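A Day With the Ration Tins at Skumton

I have wanted to see the polar stores at Skumton ever since a friend sent me a blurry photo of a hundred-year-old biscuit and the words "you need to go here." So when they opened the back rooms for a day I booked the first slot I could get, drove up way too early and ate a sandwich in the parking lot while the wind tried to take my door off.

If you don't know it, Skumton is a small museum and conservation workshop that looks after supplies left behind by old cold-weather expeditions. We're talking tins, crates, socks, candles, a sledge or two, and an awful lot of food. The front gallery is nice but tiny. The fun is all in the back, and they only take 16 people through at a time.

Our guide was Nhàn Đàm, who works on the metal objects and talks at about twice the speed I can write. She started us off in the tin room, which is kept cold and dry (bring a sweater, I mean it!). Most of the tins in there came from a hut the staff call Erel, after the bay it stands on. They were packed in crates under a bunk and then left alone for decades while the snow drifted in over everything.

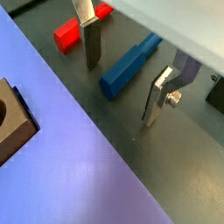 Purple, brown and red blocks on a gray tabletop.

The trick with an old food tin, she told us, is that the rust is often the only thing holding it together. Scrub it off and you have a pile of flakes and some very old cocoa. So they go slowly with tiny brushes, then a coating, then a long rest on a shelf. One tin of dried vegetables had taken her six weeks. I asked if anybody ever tasted anything and she gave me a look I probably deserved.

I did get to smell some butter. I'm sorry I did.

After a coffee break (good coffee, sad cookies) we moved on to the crate room with Zhuoran Tan, who is the wood and paper person. He had a packing list laid out under glass, written in pencil by whoever loaded the stores, and you could still read most of it. Oatmeal, pemmican, sugar, 500 candles. Somebody had crossed out jam and then written it back in, underlined hard. I would love to know what that argument sounded like.
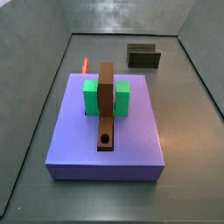 Purple block with a slot along the top and a brown piece seated in it.

Zhuoran also showed us how the crates were joined. A lot of them were built so the boards could be reused at the hut for shelves and bunks, and he pointed out one plank with a shipping stamp on one side and pencil tallies on the other. Six little lines, a gap, then more lines. They think it was somebody keeping track of storm days, but it could just as well be a card game.

My favorite thing of the whole visit was a fruitcake wrapper. The cake is long gone - eaten, I hope - but the paper is all there, with the creases still in it where it was folded over. I stood looking at that wrapper for longer than I looked at the sledge. 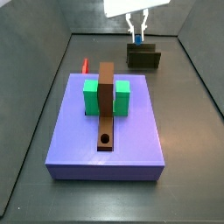
We finished up in the textile corner, where there were mittens with darning on top of darning on top of darning. I could have used another half hour in there. The tour runs a little over two hours and the last part felt rushed, mostly because our group asked so many questions about the butter.

A few practical bits if you're thinking of going. Parking is free but the lot is gravel and slopes. There's one restroom. The back rooms are usually open to visitors in April and then again for a few days in the summer, and spots go fast. Lunch was at Forkeo, down the hill, where I had a bowl of fish soup and felt very lucky that it had not come out of a crate.

I'm already trying to get on the list for next spring.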